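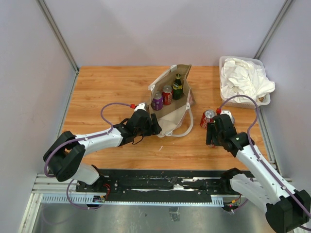 Two robot arms, one tote bag and some drinks waiting to be packed.

I fix robots at a workshop in Clilton, and I want to tell you about the time one of them got stuck in a bag. Yep, a bag!

Our packing robot is named Bravby. It has two arms, and each arm ends in a gripper, a sort of hand with fingers that squeeze. Its job is to put drinks into a tote bag. Easy for you, right? You've probably done it at the grocery store without even thinking.

A can is easy for Bravby too, because a can keeps its shape. Cloth doesn't! It sags and folds and flops all over the place. One afternoon in April, on try number 14, the left gripper closed on a can and caught a fold of the bag as well. Up went the arm, and up went the whole bag with it (drinks and all). One can rolled off and landed by my shoe.

So why didn't the robot stop? Well, Bravby knew its fingers were holding something. It didn't know it was holding two things. To a gripper, can plus cloth feels a lot like can.

I hit the big red stop button, and both arms froze. Then I waited for the light to go out before I reached in, and I always do that, even when I'm in a hurry. Robot arms can't tell your hand from a soda can, so people keep their hands away while the power is on.

We fixed the problem by teaching Bravby to lift just a tiny bit first and check the weight. Too heavy? It lets go and tries again. We ran it 98 more times, and it snagged the bag on 7 of them, so I've still got work to do!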